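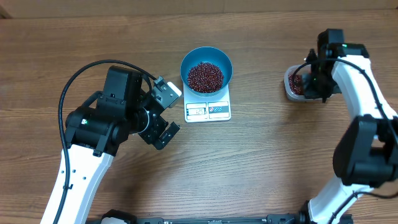
A kitchen scale is a weighing instrument used to measure ingredients in domestic cooking. Most current models are electronic and consist of a platform, one or more load cells, a control board and a display. Dry goods such as beans, rice and flour are normally weighed in a vessel, and the vessel may be larger than the platform itself provided that it clears the tabletop on all sides. A typical arrangement has a round bowl of small dark red beans standing on a compact white scale with a square platform, the readout and controls being placed on the front face where the bowl does not hide them.

Operation

The load cell is a metal bar fitted with strain gauges. Weight on the platform bends the bar slightly, which changes the electrical resistance of the gauges; the control board converts this change into a figure on the display. Small scales may use a single cell under the center of the platform, while wider ones often have 4, one near each corner.

Tare

The tare function sets the reading to zero with an empty vessel in place, so that only the contents are shown afterward. Tare does not extend the capacity of the scale. A vessel of 200 grams still counts toward the maximum load. On many models, lifting the vessel off after taring produces a negative reading equal to its weight.

Weighing small legumes

Adzuki beans and similar legumes pour freely and are usually added from a second container until the reading nears the target, the last part being added a few at a time. Some scales respond slowly to very small additions — a result of filtering intended to keep the display steady — and may lag behind the true weight. Lifting and replacing the bowl generally forces a fresh reading.

Dried beans are commonly weighed before soaking, as they take up water and the soaked weight varies with time and age of the crop. A recipe that gives a soaked or cooked weight should state so.

Sources of error

Soft or uneven surfaces, drafts and low batteries all affect the reading. A bowl that touches the housing as well as the platform transfers part of its load past the cell and reads low.

See also

Balance scale
Measuring cup
Spring scale
Tare weight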